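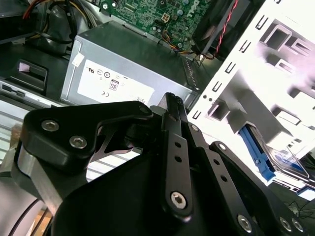

夹爪伸在机箱里，后面是电源和主板。

Chala 单元的夹爪重装和之后的一些保养记录

七月把 Chala 上的夹爪整个拆下来重装了一次，前后拖了挺久。之前有人留言问这个单元平时怎么维护，我一直没写，正好这次把所有东西都摸了一遍，趁还记得写下来。写得比较碎，按我干活的顺序来，中间会插一些以前的事。

先交代一下这个单元是干什么的。Chala 是我们在 Etuvura 里给拆机工位起的名字，一条机械臂，一个装机箱的夹具台，一盏灯，一台控制柜。做的活是旧台式机内部的操作：找接头，拔线，松卡扣，把硬盘从托架里抽出来。机箱来源很杂，以商用机居多，Dell 的占了大部分，所以我调试的时候也总拿 Dell 的机箱来调。夹爪是 Trullico 的，连杆式，全黑的板件，内六角螺丝固定。控制软件叫 Mesinora，界面不好看，但日志写得很全，这一点救过我好几次。

单元最早是 Eino Nurmi 搭的。他走之前留了一份文档，英文夹芬兰文，有几页是手画的草图，连杆的受力方向画得很清楚，螺丝的规格反倒没写全。我接手以后补了一部分，现在这份文档我自己看得懂，别人估计还是费劲。

毛病是怎么出来的

开始是抽硬盘的时候偶尔差一点。机械臂到位了，手指合上，夹住的位置比示教点偏下。偏得不多，抽出来也能抽出来，只是有时候会在托架边上蹭一下。我第一反应是夹具台，机箱每次放上去的位置不可能完全一样，差一点很正常。于是我把夹具台的挡块重新顶紧，好了一阵子，又开始偏。

第二次我怀疑相机。腕部相机和夹爪是靠同一块转接板连着的，相机松了，看到的位置就不对，算出来的目标点也跟着不对。我拿标定板跑了一遍手眼标定，结果和上一次的几乎重合。相机没问题。

这个时候其实应该去看夹爪了，但我又绕了个弯，去查机械臂的零点。零点也是好的。浪费了大半天。

后来我是翻 Mesinora 的日志翻出来的。夹爪每次合拢都会记电机电流和最终开度，我把空夹的记录单独拉出来，从上一次保养往后排，发现到第 846 次合拢以后，空夹时的最终开度开始散。前面是一条很平的线，后面像毛边一样。空夹没有夹任何东西，开度按理应该每次都一样，散了就说明机构里有间隙。

到工位上关掉电机使能，用手去晃手指，一晃就知道了。右边那根连杆能明显地感觉到一点旷量，左边的没有。晃的时候把指头按在支点的螺丝旁边，能感觉到是那里在动。

所以教训是：先用手晃。现在我把这一条写在了检查表的最上面。关使能，手晃，左右对比，一分钟都用不了。

拆下来之前做的事

拆之前我做了几件事，顺序是试出来的。

把机械臂开到维护位。维护位是我自己示教的一个点，夹爪朝下，离台面有一段距离，底下能垫一块软垫。以前没有这个点，每次都是随手停在哪里就在哪里拆，有一次螺丝掉进了开着的机箱里，翻了半天，最后在主板下面找到的。从那以后拆夹爪之前台面上的机箱一律搬走。

在 Mesinora 里把当前的夹爪参数导出来，存一份带备注的。零位偏移、最大开度、电流限制都在里面。软件有自动备份，但自动备份会被覆盖，重装之后如果改来改去，想找回最初的那份就找不到了。

用漆笔在每个螺丝头和板件之间划一道线。这个习惯是从修车的那里学的。划了线以后，螺丝转没转过，看一眼就知道。Eino 的文档里没有这一条，他是靠螺纹胶和记忆力。

拍照。每拆一层拍一层。连杆有正反，两根杆看起来很像，孔位却不一样，装反了也能装上，只是合拢的时候手指不平行，往往要到夹东西了才发现。我装反过，那次是晚上十一点多，装完觉得很顺利就回家了，第二天早上对着夹不住的接头看了很久。

最后是断气断电。我们这只夹爪是电动的，没有气，但断气这一步我留在表里，工位上的吹气枪走的是同一路，顺手关了省得碰到。

拆的过程

外侧的板件先拆。黑色的厚板上有两颗内六角螺丝，拧之前先用酒精把螺丝孔里的灰擦掉。旧机箱里的灰非常多，细的，带一点油，会积在内六角的窝里，扳手插不到底，一用力就滑。这只夹爪前面换过一颗滑丝的螺丝，就是这么滑掉的。擦干净，扳手插到底，感觉到底了再用力。

螺纹胶用的是中强度的，正常力气能拧开。有一颗拧不动，我用烙铁头贴着螺丝头焐了一会儿，再拧就开了。热风枪我不太敢用，旁边有线。

板件拿掉以后能看到里面的支点。长连杆从下面斜着往上走，下端靠一颗比较大的螺丝做支点，上端有一个带滚花的小头，杆身上有小孔。另一根连杆往右下方走，也带孔。松掉的就是后面这根。

松的原因很普通。支点的螺丝本身没有退，漆线是对齐的，是衬套磨了。衬套是一个薄薄的铜圈，外圈还好，内圈摸起来已经有一点椭圆。拿下来对着光看，有一侧是亮的，另一侧还是原来的颜色。说明受力总在一个方向，这也合理，抽硬盘的动作永远往同一个方向拉。

两个衬套我一起换了。左边的那个没什么毛病，换下来也留着当备件，用密封袋装好，写上“拆下，可用”。我知道有人觉得没坏的就不要动，我以前也这么想，但连杆机构左右不一样新的话，合拢时会有一边先到位，后面还得用软件去补，不如一起换掉。

清理

板件用无尘布加酒精擦，一面一面来。黑色的表面看不出脏，布一擦就是灰的。杆上的小孔用细毛刷捅，里面会塞灰，塞了灰本身没关系，怕的是灰里混着金属屑。旧机箱的钣金边很多没有倒角，夹爪擦过去会带下来一点碎屑。

支点里面不要用压缩空气直接吹。会把碎屑吹到更深的地方去。用棉签蘸酒精，转着擦，换几根，直到棉签拿出来是白的。

左下方还有一块银色的金属件，和其他零件颜色不一样，铝的，是夹爪上唯一没有做黑的部分。它容易反光，这个问题后面讲灯的时候再说。擦的时候只用布，不要用百洁布之类的东西，擦花了反光会变得更乱，我试过。

润滑用的是一种塑料兼容的脂，量非常少，牙签尖上挑一点点就够。多了会粘灰，灰和脂混起来就成了研磨膏，衬套磨得更快。我怀疑这次衬套磨损和上一次我脂打多了有关系，没有证据，拆开的时候里面的脂是黑的，很稠。

装回去

装的时候先不上紧。所有螺丝都带上几牙，然后用手把机构开合几次，让它自己找位置，再按对角的顺序一点一点上紧。一上来就拧死第一颗，后面的板件会被别着，开合的时候能感觉到中间有一段发涩。

支点的间隙是最费时间的。太紧，空载电流会高；太松，又回到原来的毛病。我的办法是拧到刚好没有旷量，再退回一点点，然后跑空夹，看电流。电流平了就停。这一步没有捷径，我拧了很多遍。Eino 的文档里说凭手感，我看到这三个字的时候是有点生气的，后来自己调多了，发现也没有更好的写法。

两指闭合后的平行度用塞尺检查。指尖和指根的缝差在要求以内就行。我们这里的做法是在两指间留 2 毫米，然后塞尺从上到下走一遍，松紧感觉一致就算过。哪里紧了就回头看那一侧的连杆。

螺纹胶每颗都重新上。旧胶要先用丝锥或者钢刷清掉，不清的话新胶固化不好。上完以后静置，我一般放到第二天早上再动。赶时间的时候动过一次，两天后就松了，等于白干。

漆线重新划。旧的线用酒精擦掉再划，不擦的话会有两道线，以后看的人不知道以哪道为准。

重新标定

夹爪拆装以后，指尖中心一定会变，哪怕感觉装得一模一样。所以指尖中心要重新标，腕部相机如果没动，手眼标定可以不做，但我还是做了，当作复核。

指尖中心用的是一根固定在台面上的尖针，手动把指尖中心从不同姿态对过去，Mesinora 自己算。对的时候人要蹲下来从侧面看，只从上面看一定对不准。算完以后看残差，大了就重来。我第一次做残差很大，找了半天原因，是尖针自己松了。

手眼标定用标定板。板子要平，我们的板子之前被一个机箱压过，有一个角是翘的，换过了。

相机到法兰面的距离我量过，46 毫米，写在转接板的侧面，用油性笔写的。软件里的初始值就填这个，填得准一点，标定收敛得快一点。

标定完以后要拿真的机箱试，光在空台面上准没有用。机箱内部能走的空间很窄，夹爪比人手宽，很多角度在空台面上完全没问题，一伸进去就会碰到硬盘架或者光驱架的边。
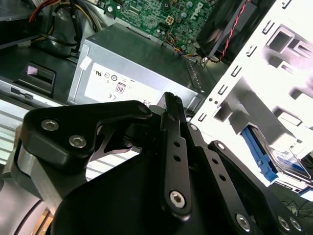

伸进去的样子，右边是硬盘架，蓝色的是托架导轨。

我调试用的参照物一直是电源上的那张标签。白底黑字，上面有认证标志，CE 和那个带 80 的小方块都在，边缘清楚，对焦好不好一看就知道。小标志的边发虚，就说明相机的对焦环被碰过了，或者镜头脏了。主板上的 DELL 字样也可以用，但它是斜的，旁边元件又密，自动找边的时候容易找错，我只拿它来粗判断机箱放没放反。

镜头脏是很常见的事。机箱里的灰会往上飘，尤其是吹过以后。现在规定吹灰在另一张桌子上做，吹完再搬到夹具台上来。镜头每天开工前用气吹吹一下，看着脏了才用镜头布，布用多了也伤镀膜。

关于灯

灯的事要单独说一下，这个我折腾的时间比夹爪还长。

机箱里的东西亮度差得太多。硬盘架是白色的钣金，灯一照很容易过曝，上面的槽和方孔的边都快看不见了；风扇和卡扣是黑的，灯暗一点就只剩一团。相机只有一个曝光，顾了这头就顾不了那头。

一开始我想靠调角度解决，把灯往侧面挪，硬盘架是好一些，但电源这边就有夹爪自己的影子。夹爪本来就占了相机视野下面一大块，影子再往前一压，能用的地方就更少了。把灯放回来，又过曝。

后来试过加漫射板，一块磨砂的亚克力，用夹子夹在灯前面。硬盘架的过曝减轻了，没有完全消失。我觉得够用，原因是我们在硬盘架上找的主要是蓝色的部分，托架和导轨都是蓝的，颜色很突出，周围白成一片反而好找。真正要看清孔边的动作很少，碰到了就在 Mesinora 里给那一步单独设一个短曝光，拍完再切回来。

短曝光的这个功能在菜单里藏得很深，在“步骤属性”下面的第二层。我用了很久才发现它可以按步骤设。

前面说的那块银色铝件也是这个问题。它离镜头近，灯打上去亮得厉害，自动曝光会被它带着往下压，后面的主板就暗了。解决办法是把测光区域改成只看上半部分，夹爪所在的区域不参与测光。改了以后稳定很多。也有人建议直接贴黑胶带，我贴过，胶带的边会翘，翘起来以后蹭到线束，就撕了。如果要弄，应该拿去做发黑处理，可是那样又得拆一遍，暂时不想。

还有一点，环境光。工位靠窗，下午三点以后太阳会从侧面照进来，机箱内壁上多一条亮边，识别卡扣的那一步会误判。挂了一块遮光布，问题就没了。布是最便宜的那种，边上没锁，有点掉线头，线头偶尔会飘到台面上，要记得捡。

关于线

旧机箱的线是最不听话的。红的黄的黑的一大把，从电源出来绕着走，每台的走法都不一样。夹爪伸进去，线可能搭在连杆上，也可能被夹在板件和硬盘架之间。细线更麻烦，风扇上那种红黑绞在一起的线很软，碰一下就换地方。

夹爪上的连杆是外露的，开合的时候杆和板之间会有缝隙变化，细线如果钻进去，合拢时会被咬住。发生过。电流突然高了一下，软件停了，手动打开一看，一根黑的细线卡在连杆和底板之间，绝缘皮压扁了，好在没有断。

现在的处理有几条。

进入机箱之前，夹爪先合到一个半开的位置，这个位置时杆和板之间的缝最小。到了目标上方再打开。多花一点时间，值得。

电流限制分两档，空程的时候用低的，夹持的时候才切到高的。这样空程里咬到东西会很早就停。

人工预处理。开盖以后由人先把明显挡路的线拨到一边，用魔术贴扎一下。有人问既然要人来弄，为什么不让人把硬盘也抽了。这个问题我没有什么好回答的，单件来说确实人更快，我们是看一整天下来的量，而且抽硬盘抽多了手腕会疼，我自己疼过。

夹爪自己的线也要看。电机线和编码器线从法兰那边过来，走在机械臂外面，用扎带固定。扎带不能扎太紧，也不能让线在腕部转的时候绷直。检查的办法是把腕部转到两头的极限，看线还有没有余量。重装以后我忘了做这一步，跑到某个姿态时线把扎带顶开了，弹在机箱边上，声音还挺响。

夹具台

夹具台没有什么技术含量，但它出的问题最多，所以也写几句。

台面是铝型材，上面铺一层防静电垫，四周是可调的挡块，再加一个压臂压住机箱的边。挡块的胶头会磨，磨了以后机箱会慢慢往一边走，一台看不出来，几十台以后就看出来了。胶头是五金店买的家具脚垫，换起来很快。

防静电垫的接地线要查。鳄鱼夹时间长了会松，用万用表量一下通不通。主板这些后面是要检测再卖的，静电打坏了查不出来是哪一步打的，只能算到我们头上。

机箱放上去的方向固定：侧板朝上，主板那一侧远离机械臂，硬盘架在右手边。这个方向是 Eino 定的，我试过换一个方向，结果机械臂要绕过电源去够硬盘，腕部接近奇异点，动作又慢又扭。换回来了。他当时应该也试过。

压臂不要压在卡扣附近。光驱位旁边那种黑色塑料卡扣很脆，旧了以后更脆，压臂歪一点就会崩。崩了机箱就要降级卖。

现在的保养节奏

重装以后我重新定了一下保养的间隔。以前是按时间，一个季度一次，忙的时候和闲的时候磨损差得很远，按时间不合理。现在按合拢次数来，Mesinora 里能设计数提醒，到 2000 次弹一个窗，必须人工确认才能继续跑。

我知道上次到 846 次就开始散了，有人会说那间隔应该设得比它更短。我是这么考虑的：上次那套衬套旧，脂又多，不算正常情况；另外我加了一个每天早上的空夹自检，连续开合若干次，开度一散就报警，不用等到弹窗。弹窗只管换脂和全面检查。如果自检报警报得早，我再把间隔改短。

每天开工前：关使能手晃；看漆线；气吹镜头；跑空夹自检；看一眼电源标签的图，清楚就过。

每周末收工前：擦板件；刷小孔；查扎带；量接地；挡块胶头看一下；把日志导出来存到另一块盘上。

到次数了：拆外侧板，看支点，换脂，重新上胶划线，重标指尖中心。衬套看情况换。

每次动过夹爪以后，无论动得多小，都要在本子上写一行。本子是纸的，挂在控制柜的门把手上。电子表格我也建过，没坚持下来，戴着手套不想碰键盘。纸本子沾了脂以后有点恶心，但是有人写。

备件

现在手边常备的：衬套几个，内六角螺丝各种长度各一小袋，中强度螺纹胶一支，脂一管，指尖的橡胶垫两副，扎带，漆笔两支（一支经常会干）。连杆本身没有备，坏的可能不大，真坏了向 Trullico 订，等就是了。

内六角扳手多说一句。工位上以前放的是一套球头的，方便斜着拧，但最后上紧的时候不要用球头那一端，容易把窝磨圆。我把球头的收走了，只留平头的，斜着不好拧就不好拧吧，那几个位置把外板拿开就能正着进去。

扳手旧了也要换。边磨圆了以后自己感觉不出来，拿一把新的比一下就知道。

还没解决的

橡胶垫的磨损没有好办法。硬盘的外壳是金属的，边上有时候很利，垫子被割出一道一道的口子。换过硬一点的材料，不容易割，但是打滑。目前是勤换。

托架的种类太多，蓝色的导轨也有好几种形状，有的要捏，有的要掰。程序里现在是按机型选，机型认错了就全错。想做成看形状来选，还没动手。

维护位的高度我觉得还可以再降一点，现在站着拆脖子有点酸。但改了这个点，底下的软垫就要换薄的，先放着。

另外 Eino 那份文档我打算把英文和芬兰文的部分都翻成中文，草图重画一遍，这次拆的照片也放进去。芬兰文的部分有几个词查不到，像是他自己缩写的，写邮件问了，还没回。等弄好了再看要不要放到这里来。

留言里问衬套规格的，这几天我去量拆下来的那两个，内圈已经磨椭圆的那个不准，只能量好的那个，量完补在评论区。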